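Teeth, timers and two minutes that count

February is here, and so is our favourite time of the year at the Bumutbridge library: the Clean Teeth Club is back! Last winter 56 families signed up, and this time we have 69 on the list before the first session has even started. We are thrilled.

If you missed it last year, the idea is simple. Children brush for two full minutes, morning and night, and colour in a tooth on their wall chart each time. Two minutes is much longer than most of us think (try it tonight without a clock — you'll probably stop at fifty seconds). Small children have no feel for it at all, so give them something to watch or listen to. A song works well, and so does a story told in bits, with a new bit each night. One family at the Skellov Road group got through a whole tale about a badger who lived in a bakery.

Use a smear of paste for the under-threes and a pea-sized blob after that. Spit, don't rinse. And do help with the back teeth until they are seven or so, even if they swear they can manage.

Charts can be picked up from the front desk or from the Clovavden playgroup. We coloured in 1337 teeth between us last February and would love to beat that.
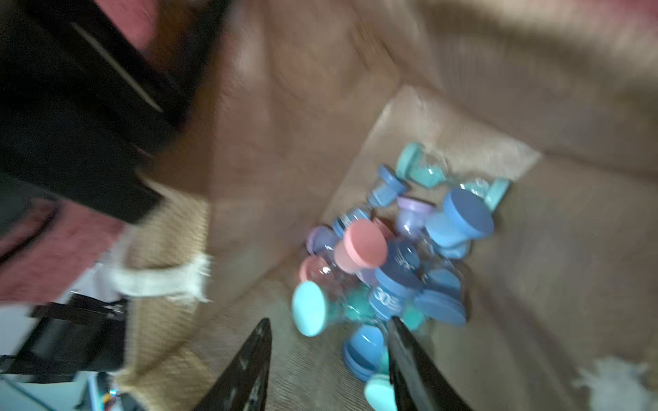
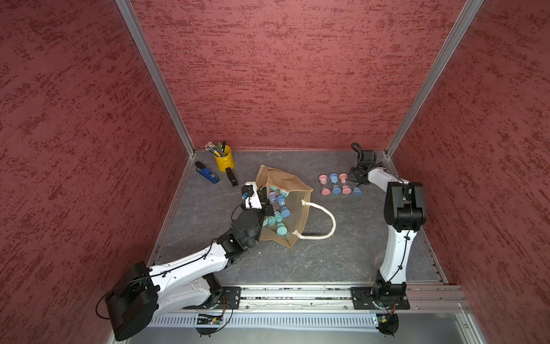

Sand timers are still the best thing we have found for getting a wriggly four-year-old to stand at the sink. There's no screen, no battery and nothing to set, and children love being the one who turns it over. Let them choose the colour too: teal, blue, lavender or salmon pink caps, like the little hourglass shapes in the cardboard box, are cheerful enough to brighten any bathroom shelf. Check how long yours runs before you trust it, as plenty are made for board games and finish far too soon. If it's a one-minute timer, do the top teeth first, turn it, then do the bottom.

Sessions are free, and babies with only one tooth are very welcome.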